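How to report a crime on the 61 bus route and get a reference number

Last updated 30 April 2021

These steps are for passengers and residents in Zernville who have seen or been the victim of a theft, assault or drug dealing on or near the 61 bus. If someone is in danger or the crime is still going on, ring the emergency number first and come back to this page later.

What you need before you start

Have these to hand:

The date and the time, as near as you can give it
The stop where you got on and the stop where it happened
The fleet number, painted above the driver's window and repeated inside by the front door
A phone number where an officer can reach you during the day

A description of the person is useful but you can report without one. Write down height, build, clothing and anything they said while it is fresh. Leave out anything you only heard from another passenger, and give that passenger's name instead if you have it.

Step 1: Choose how to report

You can report online, by telephone or at the front desk of Jullwood police station. The online form suits theft and damage. Assaults and threats should be reported by telephone or in person. Use the desk too if you have something to hand over, such as a bag that was left behind. Do not open it.

Step 2: Fill in the form

Pick "Public transport" from the first list, then "Bus". The form asks for a location and will not accept a route number on its own, so enter the name of the stop. In the box marked "What happened", put events in order and keep to short sentences. The box holds 641 characters. If you run out of room, write "more to follow" and give the rest when the officer calls.

Stolen phones and bicycles have their own section. Enter the IMEI or frame number there and not in the main box, or it will not be checked against recovered property.

Step 3: Ask for the bus footage to be kept

The operator, De Bruijn, records over its cameras after 8 days. The police can ask for footage to be saved, but you can make the same request yourself on the day. Email the lost property office with the fleet number, the time and the words "please retain". You will not be sent the recording. It goes to the police only.

Step 4: Note your reference number

The number comes by text message, normally within two hours. Keep it. Your insurer will ask for it, and so will Ivone Figueiredo's team at the victim support desk if you want help with a claim or a court date. 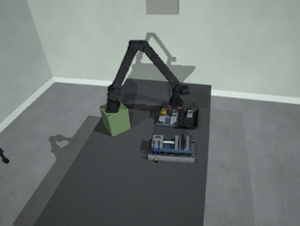

Step 5: If you hear nothing

Ring the non-emergency line after two working days and quote your reference. If the case has been closed and you disagree, write to the neighbourhood sergeant, Tươi Giáp, at Jullwood station. Say which case it is and what you think was missed. New information, such as a witness who has come forward, can reopen a case at any time.

Reporting without giving your name

Anonymous reports about dealing at bus stops are accepted on a separate form. You will not get a reference number and no one will call you back. Give times and places, and say if it happens regularly.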